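The pick that kept letting go

22 October 2018

I have put off writing this one up because the cause is a bit embarrassing, and because I spent most of January blaming the wrong part. The log files are being cleared off the old machine this week, so the notes go here before I lose the numbers.

The task is dull to describe. An arm picks up a piece of fabric by one edge, lifts it, moves it across the bench and puts it down flatter than it was. The arm is a second-hand Saltov, the gripper is a Carusari two-finger unit, and the controller is a Kiani box with the vendor's motion library on it. The bench is a ribbed metal surface that came with the arm. I did not choose it and I will come back to it.

The fault appeared as an occasional drop. The gripper would close, report a good grasp, lift, and at some point in the lift the fabric would slide out. No error was raised. The controller carried on with the transfer, opened the empty fingers over the target and logged the cycle as complete. Out of 3,301 cycles in the first long run, 315 ended this way. I only have that second number because I went back through the recorded video and marked them by hand. The software thought it had a perfect record.

That is really two faults. One is that the grasp fails. The other is that the system does not know. I regard the second as the more serious, and I fixed it second, which was the wrong order.

My first theory was finger force. The Carusari takes a force setting as a percentage with no unit behind it, and mine was set low to protect the fabric. I raised it in steps. The drop rate went down slightly, then stopped moving. At the higher settings the fingers were leaving visible pinch marks in thin cotton, so I put it back where it was.

My second theory was finger pads. I bought a set of softer pads from Stakham, fitted them, and ran 1,426 cycles. Drops were a little less frequent on plain fabric and no different on anything with a seam or a print. I wrote in the log at the time "pads help", which is true and was no use at all. It kept me looking at the fingers for another fortnight.

What I should have looked at was the approach. The wrist camera finds the edge of the fabric, the controller works out a point just inside that edge, and the gripper goes down to it with the fingers open across the edge. The height of the bench is a single number in the configuration. On a flat bench a single number is fine. On a ribbed one there are two heights, the top of the ridge and the bottom of the groove, and where the fabric is lying slack it can sit at either. 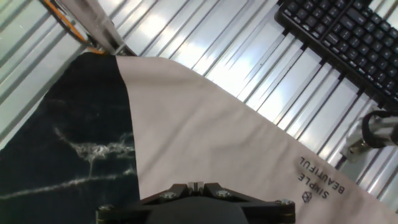

Wrist camera view with a two-tone test piece on the ribbed bench. Note the glare on the ridges.

The height in the configuration was for the ridge tops, with a small clearance added so the fingers would not scrape. If the chosen point happened to be over a ridge, the fingers closed on a decent fold of material. If it was over a groove and the fabric had sagged into it, they closed on the very top of the slack. That is enough to trip the grasp check, which only asks whether the fingers stopped before fully closed. It is not enough to carry the weight once the rest of the piece leaves the bench.

The glare made it worse. Where the lamp reflects off the ridges, they wash out to nearly the same brightness as a pale fabric, and the edge finder is working from brightness. On the dark half of a piece like this one it has an easy time. On the light half, near a bright patch, it would put the edge up to 15 mm from where it really was. A grasp point already marginal in height was then wrong sideways as well. This also explains the result with prints and seams: the edge finder likes a strong line, and a seam between dark and light is a stronger line than pale cloth against shiny metal.

Once I plotted the drops against position on the bench, it was plain. They fell in stripes. The stripes had the same spacing as the grooves, and they were thickest under the lamp. I had owned that data for weeks and had only ever plotted it against time.

The changes, in the order I would now make them:

A second check after the lift. The arm pauses at the top and the camera looks at the place the fabric was. If the fabric is still there, the cycle is a failure and stops. It costs a little time per cycle and I do not care.

The lamp moved to one side and fitted with a diffuser. The reflection has not gone completely, but it no longer lands in the working area.

A slower descent with contact detection in place of the fixed height. The Kiani library supports this and always did. The threshold needs care - too sensitive and it stops on a wrinkle, too dull and it pushes the fingers into the bench. I bent one finger finding that out, so please set it with the speed turned right down and a hand on the stop button.

I have not replaced the bench. A flat matt sheet laid over the ridges would probably have cured most of this in an afternoon, and I may still do it, but I wanted the detection working first. Drops still happen. They are now logged as drops, and the arm waits where it is until I have cleared the fabric and restarted it.

The force setting is still at its original value and the Stakham pads are still fitted.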